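Keeping the arm honest: an interview with the technician who looks after Cell 2

Trultier runs its test hall in Lesau, in a building that used to store farm machinery. The company writes picking software and tries it out on real arms before any of it goes to customers. Cell 2 is the oldest of its set-ups and the one that gets the most use. The technician who looks after it has been there from the start, and talked to us on 2nd July between the morning check and a joint inspection.

The working day starts with a walk round the cell. The technician looks at the cables where they leave the base, presses the emergency stop, resets it and presses it again. "I do it twice because I once had one that stuck on the second go," the technician said. "It was a different machine and years ago, but I've kept the habit."

After that comes a warm-up. The arm goes through the same slow set of moves for long enough that the grease in the joints has loosened. Nothing is measured before then. In April the team lost most of a week chasing an error that came and went, and the cause was that the early shift had been calibrating on a cold arm. The warm-up is now written into the start procedure and the software won't open the calibration page until it has been run.

Calibration is the part of the job that visitors ask about most. The technician described it as dull work that goes wrong if it is hurried. The arm is sent to a set of known points, the camera's idea of each point is compared with the arm's, and the difference is written down. "If it's small and it's all in one direction, I correct it and carry on. If it's small but all over the place, something is loose, and then I get the spanners out."

What is usually loose? "The camera bracket. Then the tool flange. After that I start looking at the floor bolts, and I don't enjoy that."

The bolts are checked with a torque wrench every 300 hours of running, whether or not there is a complaint. The log is a paper book kept on a hook by the gate, and the last entry we saw had been made at 1415 hours on the counter. Trultier has tried twice to move the log to a tablet. The technician was not against it, but said that people write more in the book, including the odd remark that turns out to be useful later.

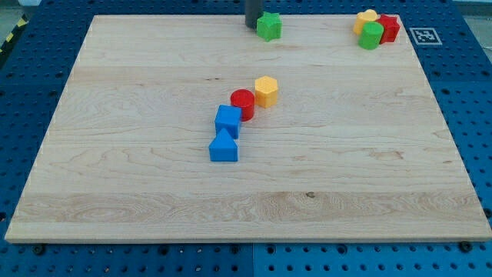 A work surface has to stay put if the numbers are going to mean anything, and the technician has firm views on it. The one in use came from Kiltanetti, a small joinery firm. It replaced a plastic sheet that threw glare back at the camera. "Wood was my suggestion and I had to argue for it," the technician said. Pale maple gives the software something plain enough to work against, although the swirls in the grain caused a few false readings until the settings were changed. The toy blocks are for practice runs. The stars are the hardest to get hold of cleanly, and the cylinders are the easiest. The marker lying on the blue table beside the board gives the camera a fixed reference, and it is left alone. "You can move any block you like. If you move the marker, come and tell me."

Cleaning is done with a dry cloth. Sprays are kept out of the cell after a bottle of polish left a film on a lens. The perforated table collects dust and small screws in its holes, so it is vacuumed at the end of each shift with a narrow nozzle.

Repairs are less common than people expect. The cell has had one new motor brake and a number of cables. The brake came through Rai, the parts dealer the company uses for the older arms, and fitting it took a morning. Cables are changed early, at the first sign of a crease. A spare set costs 50 euros, and the technician keeps it in the drawer under the controller with the right hex key taped to the bag.

We asked what advice the technician would give to someone setting up a first cell. The answer was to leave more room behind the arm than the drawing asks for – sooner or later a person has to get in there with a torch – and to label both ends of every cable. Then the warm-up finished, and the technician went off to look at the joint.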